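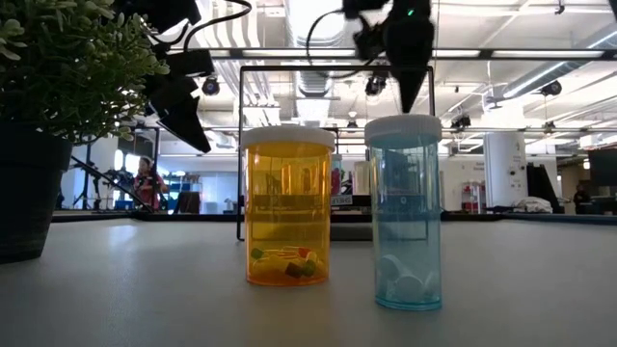
Storing shelled corn in a flat building over winter

Posted by Madalena Patrício, Thu 19 March
Filed under: Grain storage, Small farms

We grow a little corn outside Turkham, mostly to feed our own hogs and a few of the neighbors' animals. Up to now we have sold it off the field at harvest and bought feed back as we needed it. This past fall the price was poor, so I kept 500 bushels and put it in an old machine shed with a concrete floor. It went in at what the elevator told me was 15 percent moisture. There is no fan and no duct, just a pile against the back wall with plank sides.

It looked fine through December. Now there is a crust on top near the middle and it smells a bit sour when I break into it. The corn near the walls seems all right. Can I save the rest, and what do I need to change before next harvest? I would prefer to stay with the shed because a bin is more than I can spend this year. The roof doesn't leak, I have checked it twice in heavy rain.

Gurkix
Joined 9 years ago

A crust in the center with good corn at the edges usually comes from moisture moving through the pile. The outside cools off in winter and the middle stays warm. Warm air rises through the center, hits the cold corn on top and leaves its water there. You can start at a safe moisture and still end up with a wet layer.

For now, take the crust off and keep it apart from the rest. Don't feed it to the hogs until it has been tested for mold toxins. Your extension office can tell you which lab to use and how to pull the sample. Then push a temperature probe down as far as it will go in several spots. If the middle is warmer than the edges, move the corn. Turning it with a loader or running it through an auger to a new pile will break up the hot spot. Do it on a cool, dry day. Wear a proper dust mask, the spores are bad for your lungs.

For next year, get it down to 14 percent or a little less if you want to hold it into summer. Put perforated duct on the floor before you fill and pull air through it with a fan when the nights turn cold. Level the top too. A peak in the middle holds the fines and air won't go through them.

Khosravi

Sell it. Corn that smells in March is not going to smell better in May.

Skisov

I agree with most of what Gurkix wrote. One thing to add is that you should clean the corn before it goes in. We ran ours through a rotary screen and had a lot less trouble after that, even without changing anything else.

Also check your plank sides. Grain pushes outward harder than people expect, and a shed wall that was built to keep the wind off isn't built to hold corn. Ours bowed out 4 inches in the first season. We ended up bracing it from outside and keeping the pile lower.

If you do move it, feed from the old center first and check it every 2 weeks until it is gone. Every week once the days warm up.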